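On keeping a household repairs ledger

Posted by Diệp Lâm, 2023-07-22

Readers of this site will be aware that I have kept a written record of repairs and purchases for my home since I moved into Naylor Street. The ledger now holds 498 entries. Several people have written to ask how it is organised, and the present post sets out the method in full.

Each entry occupies one line. It gives the room, the item, the work carried out, the person who carried it out and the sum paid. Where a part has been replaced, the maker's reference is copied from the packaging before the packaging is thrown away. I failed to do this with the Zerkel tap in the upstairs bathroom, and the correct washer took three visits to the shop to find.

Receipts are kept separately, in numbered envelopes. The number on the envelope is also written in the margin of the ledger. Thermal paper fades, so any receipt for more than 80 pounds is copied on ordinary paper within the week.

In January I reviewed the whole ledger and moved it from a Lolto notebook to a bound volume. The notebook had served well, but its pages were coming loose at the spine. The old volume has been retained, as some of the early entries carry small sketches of pipework which I did not wish to redraw.

The review brought several matters to light. The largest single cost was the boiler, at 2543 pounds including fitting. The gutters had been cleared twice in one year and not at all in the next. Paint was the most frequent purchase, and in four cases I had bought a colour which was already in the cupboard - a waste that a glance at the ledger would have prevented.

Materials are now listed at the back of the book. For timber I note the species, the length and the date of purchase. Maple is entered under its own heading, as it is used for shelves and small repairs to furniture, and I prefer to match the grain where a new piece will sit beside an old one. 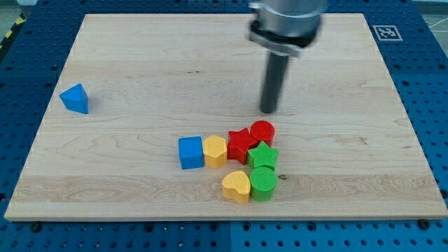
Maple board, showing the grain.

The index remains unfinished. At present it covers the kitchen, the hall and both bedrooms, and the Trovel heaters have a page to themselves. The garden will follow once I have decided whether the shed should be treated as a room.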